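In Praise of the Box with Walls Inside

I have been wrong about storage for most of my adult life. I believed in the big bin. One deep tub per hobby, lid on, done! And every April I would tip the whole thing out on the rug to find a single knitting needle, and then spend the evening untangling the rest.

What changed my mind was a divided box, the plain sort with partitions, that my neighbor Caroline Muriithi handed me over the fence when she was clearing out her sewing room. I put it on the table meaning to pass it along. By dinner it had my crochet hooks in it, and the tape measures, and the little scissors that I'd bought three times over (they were always at the bottom of the tub, all three of them).

I love this kind of box with a slightly silly passion now. You look in and there's your stuff. A compartment tells you when it's full, so you stop. A tub never does. And you don't have to learn a system or print labels, which is where I lose patience with most tidying advice. I read one article with 19 steps in it and wanted to lie down.

People complain that the sections are always the wrong size, and I'll grant them that. Long things are a nuisance. A rod or a knitting needle won't lie flat in a space meant for buttons, so it goes in on a slant and sticks up over everything. My friend Abbas finds this unbearable. I say let it lean! A thing standing at an angle is the easiest thing in the box to grab. 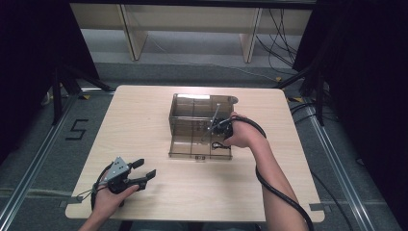

Hermenegildo Esquivel

The see-through kind is best, and I'd include the smoky brown ones that look like they came out of somebody's 1970s stereo cabinet. Tinted plastic still lets you see in, and it's much kinder on a table you have to look at all day. Leave the top open too, if you can stand a bit of dust. Every lid I've owned has ended up under something else.

Start with the drawer you complain about most. Mine was batteries and string. It took eight minutes, and I went straight on to the next drawer.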